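Bench notes, Pastdale shop, June

Spent the whole afternoon on the Dell desktop and the gray parts tray, so I'm getting it down before I forget (again!). The tray is the Rustad layout, pockets along the top, CPU spot on the left side, long slot near the bottom for memory. I love having it right next to the case. Everything that comes out of the machine gets a home and I quit hunting for sticks under the bench.
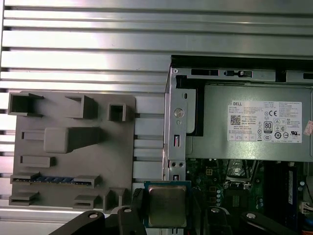

Page last changed: June, 9:14 pm

Power supply stays in for all of this, no need to touch it. Memory goes into the long slot on the tray. Go in straight, both ends together, or one end rides up on you and you get to start over. The Skavico sheet says to do the CPU first. I like memory first, but suit yourself.

CPU next. Load plate all the way up before you go anywhere near the chip, and lift it flat so the contacts in the socket don't get brushed. The thing is small and slippery and I hold my breath every time.

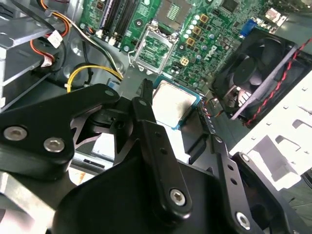

Parking the parts

CPU sits in the square recess with the raised corners, metal side out. Memory in its slot below. 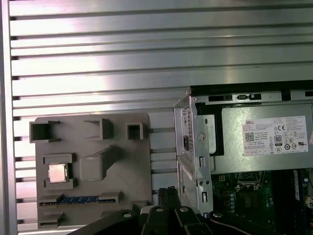 I still want labels on the top three pockets, something short, maybe just M, L and S in paint pen. Lirham has the drawing file (job 907) if anybody wants to print a second tray, and I'd open up the CPU corners a hair while you're at it.

Oh, and hold the chip by its edges only, please!

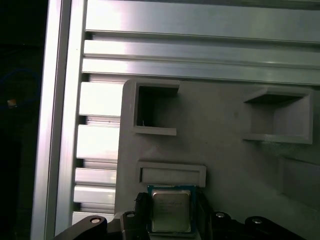 Thumbprints on the heat spreader mean another round with the wipes, and we're down to 14 of those. Putting more on the order list tonight.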